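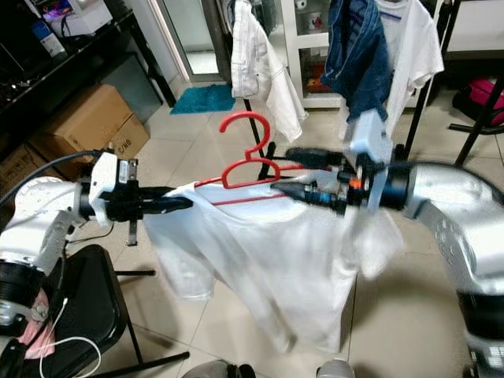
*By Josefina Tapia | August 20, 2019*

My son's school in Trirkbridge sent us home early twice last year, and both times I found out from another parent in the grocery store parking lot. So this summer I finally sat down and set up the district alerts properly. It took me about 3 minutes once I knew where to click!

1. Log in to the Kedasano parent portal and open **My Family**. If you have kids at two schools, you have to do this once for each kid (annoying, I know).
2. Tap **Contact Info** and check the phone number. Mine was still the one from our old apartment.
3. Go to **Alerts** and turn on *Schedule Changes*. It's off by default. *Emergencies* is a separate switch, and early dismissal doesn't count as one.
4. Pick text, email or both. I picked both and then dropped email in November when the lunch menus got to be too much.
5. Hit **Save** at the very bottom. Leaving the page without it wipes everything.

You should get a confirmation text with a code, and you have 90 seconds to type it in. If it doesn't show up, ask for a new one, or call the front office. Tolera Adugna at Gashaw Elementary fixed mine over the phone.

While you're in there, look at your pickup list too. My sister was missing from ours, and she's the one who lives closest.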